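Learning Portuguese at fifty-something, or trying to

July 13, 2025

I have been learning Portuguese for a bit over a year now and people keep asking me how it's going, so I thought I'd write it all down in one place and then I can just send them here. 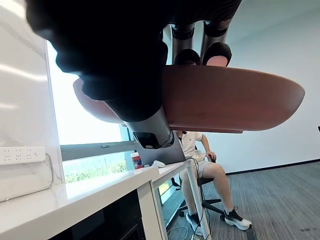
The short answer is that I can read a menu, follow about half of a weather forecast and apologise very nicely. The long answer is going to take a few more paragraphs, so put the kettle on.

It started with a trip to Bragança. We'd gone for a week of walking, up in the top right-hand corner where hardly any of the British tourists go, and I'd assumed that everybody would speak English because they always had in the Algarve. Well! The lady who ran our guesthouse spoke Portuguese, good French and a bit of Spanish. I had some school French from a very long time ago, and between us we got through breakfast, but I spent the whole week feeling like a large toddler. On the last morning she told me something long and clearly quite important, holding my arm, and I nodded all the way through it. I still don't know what it was. I think about it more than I should.

So I came home and downloaded an app, as you do. The one I picked was called Fasus and I got very attached to it. It gives you a little run of days, and if you miss one it goes back to nought, and I am exactly the kind of person that works on. I got to 308 days. I did lessons in the car park at the dentist's, I did them in the loo at my nephew's wedding, and one night I did one at four minutes to midnight in my coat. Then we had a power cut, my phone was flat, and that was the end of that.

I sulked for a week and then noticed I felt rather relieved. The trouble was that I'd become very good at the app. I could match the word to the picture before I'd properly looked at it. I could tell you that the bear drinks milk and that the engineer has fourteen umbrellas (I don't know why she has them). What I couldn't do was say anything to a living person, because I'd never once had to start a sentence from nothing.

A friend from choir had a card from Benedita Barros stuck to her fridge, and that's how I ended up with a teacher. Benedita comes from the north, near Braga, and has lived over here since her children were small. We meet for an hour at her kitchen table, and the first thing she did was take my pencil away. No writing for the first month! I was horrified. I've always learned by writing things down and underlining them, and I had a new notebook specially. She said I could look at the notebook as much as I liked at home.

What she had me do was talk about my morning. Just that, every single time. I got up, I had a shower, I made the tea, I couldn't find my glasses. The first go took me most of the hour. By the third or fourth I could do it in a few minutes, and then she started asking awkward questions, such as where the glasses had been and why I'd put them there. It's dull stuff, but it's the stuff I say in English all day long, and it has been far more use to me than the bear.

The sounds are still the hard part. If you've only ever seen Portuguese written down you'd think it would be like Spanish, and then somebody opens their mouth and half the vowels have gone missing. They swallow them. A word you've learned with four nice clear syllables comes out as one and a bit. And there's the "ão" noise, which goes up your nose, and which I practise on the dog. "Pão" is bread and if you don't get enough nose into it you have said something else entirely. Benedita cried laughing and then made me say it to her husband.

I've bought too many books, obviously. A fat grammar with 224 pages of exercises, of which I've done the first chapter twice. A book of short stories with the English on the facing page, which I thought would be cheating but which I really like — I read the English first, then the Portuguese, and I don't look anything up. And a second-hand children's atlas that I'm fonder of than any of them. I also made flashcards for a while on a site called Josix, where you can take a ready-made set of the 3489 most common words. I got as far as "committee" and "taxation" and lost heart. I have gone fifty-odd years barely needing them in English.

The radio has been better. I put on a Portuguese station while I'm ironing and I don't try to follow it. For months it was just a warm sort of burble. Then one afternoon in the spring a man said that the road was closed because of sheep, and I had understood it before I knew I was listening. I rang my sister. She was very kind about it.

A few things I'd say to anyone thinking of starting, for what they're worth. Get a person if you can possibly afford one, even if it's only now and then. Learn to say "could you say that again more slowly" before you learn the colours. Pick European or Brazilian at the start and stick with it, as I spent two months with a lovely Brazilian podcast and then had to unlearn half of my endings. And don't announce to your whole family that you'll be fluent by Christmas. Mine have been doing an impression of me ever since.

We're going back in August. Same guesthouse, same room if she's got it. I've written her an email, all in Portuguese, and Benedita only corrected three things (one of them was the name of the month, which doesn't take a capital, and I knew that). The reply came the next day and I could read nearly all of it. There's one line near the bottom about either a cousin or a staircase. I'm saving that for my next lesson.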